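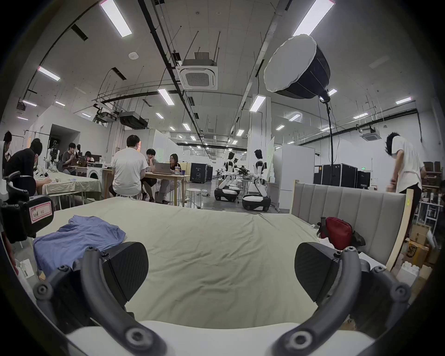 Housekeeping Skills, Unit 4: Making and Tidying a Bed
Handout for the practical session, 2025-08-28
Instructor: Shahram Daneshvar

Read this before you come to the practice room. The session covers clearing a bed, smoothing the bottom sheet and folding whatever was left on top. Corners and duvet covers are in Unit 5.

1. Clearing

Start with what doesn't belong on the bed. Bags come off first, then clothing, then small items. A bag leaning on an upholstered headboard goes on the floor or a stool. Close the zipper before you lift it and pick it up by the strap or handle, never by a corner. Don't drag it across the sheet.

Clothing left in a heap is moved to a flat surface for folding. Don't fold it on the bed you are about to smooth. In a guest room, clothing is folded once and placed on the chair - you don't put it in drawers unless the guest has asked.

2. Smoothing the sheet

Stand at the middle of the long side. Check first that the sheet is centered, with the same drop on both sides. Pull from the edge, not from the top of the mattress. Work from the head to the foot, then walk to the other side and repeat. Wrinkles that run across the bed mean the sheet is loose at the sides. Wrinkles that run lengthwise mean it is loose at the head or foot.

Light plain colors such as pale green or gray show creases more than prints do. Look at the sheet from a low angle before you call it finished.

3. Folding a shirt

Lay it face down and flatten it with the palm. Bring one side in to the middle of the back and lay the sleeve straight down. Do the same on the other side. Fold the bottom up to the collar in two steps.

4. Headboards

Fabric headboards with vertical channels collect dust in the seams. Use the narrow brush, top to bottom, one channel at a time. Wipe any wood trim with a dry cloth. Do the headboard before the sheet is smoothed.

Assessment

The practical is worth 39 points, 11 of them for the sheet. You work alone. Written answers on Units 1 to 4 are handed in to Lourenço Matos at the start of the session.

The retake is in November. Sign up on the list by the door if you need it.

Bring: closed shoes, a dry cloth, this handout.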